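Skip to content | Lists | Archive | Members | Log in

This site uses cookies to keep you signed in. OK

[clustow-robotics] Re: Disassembly task, bench setup and fixture

From: Nevzat Kaplan

Washington Rezende wrote:
> I missed the last two meetings. Can someone tell me where we are with
> the PC teardown for Torkamthorpe? Are we still doing memory first? Also,
> is the gray fixture board final or should I keep working on the drawing?

Hi Washington,

Memory first, yes. The rules give 10 points for each module that ends up in a holder and 36 for a full teardown of the board area, so it makes sense to get those right before we touch any cables. The tower goes on its side with the side panel off. Both modules are right next to the CPU socket. 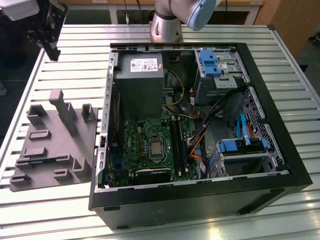

BENCH AND FIXTURE

Please keep working on the drawing. The board we have is usable, but I would like the slotted holders a little wider. Seixas wants the square holders left alone. If you change the outside dimensions, tell the list first, or the saved positions will all be off.

I wrote up the start procedure and put it in the Skastitov folder. Two people at the bench, one of them within reach of the pendant. Run new programs at 10 percent speed until they have gone through twice without a stop. 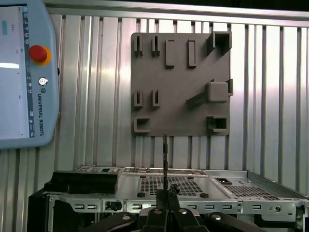
Teach pendant and fixture board, from the wrist camera

On the camera view: the reflections off the ribbed aluminum are a problem for the detection code. It does fine on the left and gets worse toward the right, where the glare is. I tried a lower exposure and lost detail on the black parts. A sheet of matte card might be enough. If you have some, bring it.

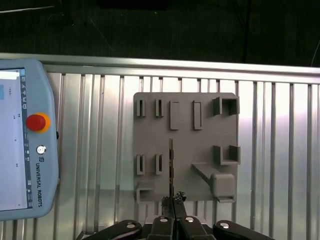 The other open item is the grip force. We have one value for everything at the moment and I want a separate one for each part type. Make a table, put the part name in the first column, and I'll load it from there so we don't have to edit the program every time.

Team registration closes in September and we need 11 names on the form. I have yours.

Nevzat

Reply to list | Previous in thread | Next in thread

Contact the list owner | © Clustow Robotics Club | Back to top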